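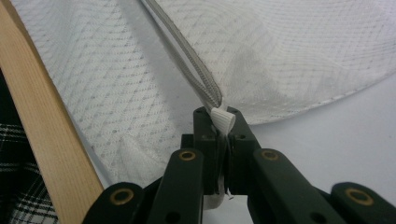
White garment with the diamond-lattice weave, behind a wooden hanger arm.

Hinville Handweavers and Menders
Minutes of the October general meeting
Upstairs room, Pronstead Hall, 7:00 p.m.

Chair: Silvana Bragança
Minutes taken by the secretary

1. Opening

Silvana called the meeting to order at 7:05 and welcomed everyone back after the summer break. What a turnout! Extra chairs were brought up from downstairs and the tea urn had to be filled again before we got to item 3. Three new members introduced themselves, one of whom has been weaving on her grandmother's loom and had never met another weaver in person. She has now met a roomful.

2. Minutes of the previous meeting

Approved with one correction. The dye workshop was held at Jerkmont, and the minutes had it at Hinville.

3. Money

Balance in the main account is $2,000 with all summer bills paid. The loom fund stands separately at $900, most of it from the yarn sale in the spring. Members were delighted with this, and there was some happy talk of a second floor loom, which the chair steered gently over to item 6.

4. Show and tell

This ran well over time and everyone was glad it did. We had a set of linen dish towels in a broken twill, a baby blanket in undyed wool (so soft - it went around the room twice), and a scarf that its maker called a failure and that four people then asked for the draft to. There was a long and very good discussion of diamond patterns, and whether it is easier to keep them even by counting picks or by measuring as you go. The counters and the measurers did not settle it. A page of notes from both sides will go in the binder.

5. Winter exhibit at Pronstead

The hall has offered us the front gallery again and we said yes with great pleasure. Points agreed:

Garments will be shown on hangers this year, as the dress forms were too big for several of last year's pieces. Wooden hangers preferred. Please bring your own if you can, with your name on masking tape.

Hanging loops should be checked before drop-off. Two pieces slipped last winter. If a loop is loose, the mending table will restitch it on the spot.

Each piece gets a card with fiber, weave structure and maker. Prices only if the maker wants to sell.

Last year's guest book had 222 signatures and a wonderful number of comments from schoolchildren, including several drawings of sheep. We will put out colored pencils this time.

Lighting was raised again. The lamps by the west wall fade anything left under them, so naturally dyed work goes on the east side.

6. Loom fund

A used floor loom has come up in Urio. It has eight shafts and comes with a bench and three reeds. The seller would like it to go to a group that will use it. After a lively discussion it was moved and seconded that two members go and look at it, try every treadle, and report back. Carried with no votes against, and some applause.

Space was discussed. The loom would fit in the back corner if the bookshelf moves to the landing. The shelf would need a door on it. Left until we know whether we are buying.

7. Workshops

The beginner band-weaving class is full and has a waiting list, so a second one will be added after the exhibit. Silvana offered to teach it and was thanked warmly. A darning evening was also suggested, with everyone bringing one sock.

8. Other business

The box of cotton warp on the stairs is free to anyone who wants it.

The blue scissors are for fabric only. Please.

Library books from last season are still out, including both copies of the overshot pattern book.

9. Actions

Silvana: confirm gallery dates with the hall.
Secretary: send out the exhibit entry form.
Loom visitors: call the seller and arrange a time.
All: bring hangers.

Meeting closed at 9:10 p.m. The next meeting will be in the same room at the same time.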